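Home | Notebooks | Kitchen bench | Parts log | Search

Kitchen bench notebook, October
Entry 54

Started a little after 9 and the coffee hadn't even kicked in before Chandrasekhar Gounder was at my desk with the question he asks every October: can it put the dishes away yet? Not yet! But I think we're closer than last year, and today is for finding out how much closer.

Nemlow (our planner) got the new build overnight. Cirus, the grasp code, is unchanged, so if something behaves differently I know where to look. First job was the fingers and the wrist view, before asking for any real chores.
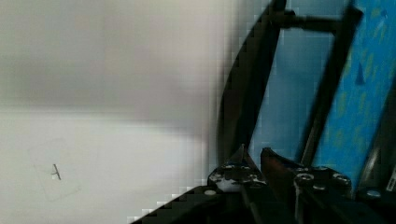

Chore list for today

Clear the plate, fruit into the bowl, cookware to one side. Same three as the Arumugam run, so we can compare. I'm keeping the layout messy on purpose because real counters are messy, and a planner that only likes tidy rows is no use to anybody with kids.

Food is all toy stuff again. It's light and it doesn't go off, but the real thing squashes, so take any good news about fruit with a pinch of salt. (Ask Cenon if they still have the soft silicone set, they promised us a loan.)

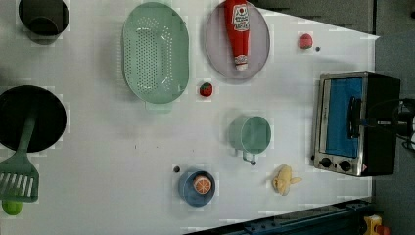

Nemlow's ordering is what I'm most excited about. The old build went for whatever was nearest and then got stuck with its next target boxed in. The new one looks at what is resting on what and sorts that out first. Ketchup lying on the plate is a perfect little test: bottle off, then plate, and it has to work that out by itself. Same with the spatula reaching up into the frying pan, which I'd bet trips it up, that long handle gives Cirus two decent grasps and it likes to dither between them.

Colander is my other worry. All those holes, and the depth numbers go to pieces over them. Chandra thinks we should grab by the rim and forget the rest. I want to try the tab first.

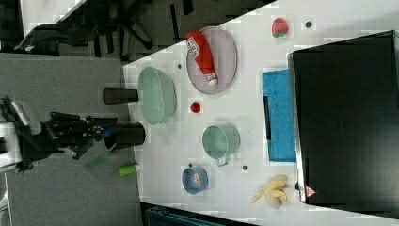

I also want a fair way to score this. Time per item flatters us when the items are easy. A person doing dishes doesn't think in items at all, they think "is the counter clear", so I'd like to score the whole counter and let the machine take as long as it likes. Slow is fine with me. I'd happily let it potter away all night if the kitchen was done by breakfast!

Chandra disagrees, says nobody will pay for slow. We went back and forth on it for roughly 2 hours and missed lunch.

Settings: speed cap stays low, retry limit 2, toaster oven stays put and isn't a target.
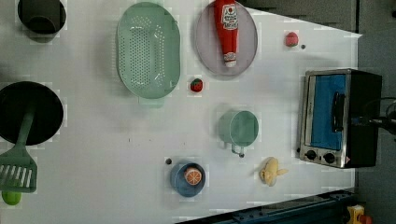

To do

- Ask Cenon about the silicone fruit
- Rim vs tab on the colander, same start position for both
- Write up whole-counter scoring so Chandra can argue with it on paper
- Mug handle grasps, at different angles
- Dig out the Arumugam notes, I think they're in the old folder

2 comments | Share
Last updated: October, 6:40 pm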